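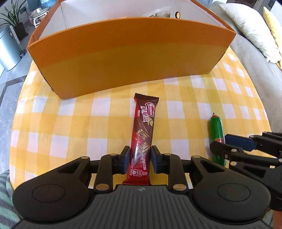
When does the club go to the Jallisetti ridge this year?

The walking party leaves Tuvosbridge at the end of the summer programme, after the hut at Stitier has opened its upper dormitory. The exact day will be sent by e-mail to all who have put their name on the list.

Print this page | E-mail this page

Notes from the Tuvosbridge Mountain Club, 09/07/2025

The ridge walk takes 2 days, with one night in the Stitier hut. On the first day we climb 595 metres from the car park by the old sawmill, mostly on a forest road and then on a path with many stones. The second day is longer but more gentle, and the highest part can be left out by those who prefer to wait at the saddle.

Emanuel Crăciun will lead the group again. He went up in April to look at the path, and he reports that the wooden bridge below the hut was damaged by snow. The commune has promised a new one. If it is not finished in time, we shall use the lower crossing, which adds 419 metres of distance and nothing difficult.

There are places for eight walkers. Nazma Kodikara keeps the list and has asked me to repeat that a place is confirmed only when the hut fee has been paid. Last year two beds stayed empty although we had people waiting, and the hut did not return the money. Members who have not walked with us before are kindly asked to come first on one of the evening walks, so that Emanuel can see their speed and they can see his.

About equipment I will be short. Boots must cover the ankle. A sleeping bag liner is obligatory in the hut, blankets are there. Walking poles can be borrowed from the shop of De Graaf at the station square, against a deposit, but please reserve them early, as the school groups take them also. Ropes and helmets are not necessary on this route.

The hut warden serves soup and bread in the evening. Breakfast is simple. Those who cannot eat certain things should write this next to their name on the list, and not tell it to the warden at the door as happened before.

The train back from Jallisetti village has changed its timetable, and the last connection is now earlier than many of us remember. For this reason we start the second day at first light. In heavy rain the walk will be moved to the following week, and Nazma will telephone everybody the evening before.

This website uses cookies to remember your settings. Accept | Read more

Contact the editor | © Tuvosbridge Mountain Club | Back to top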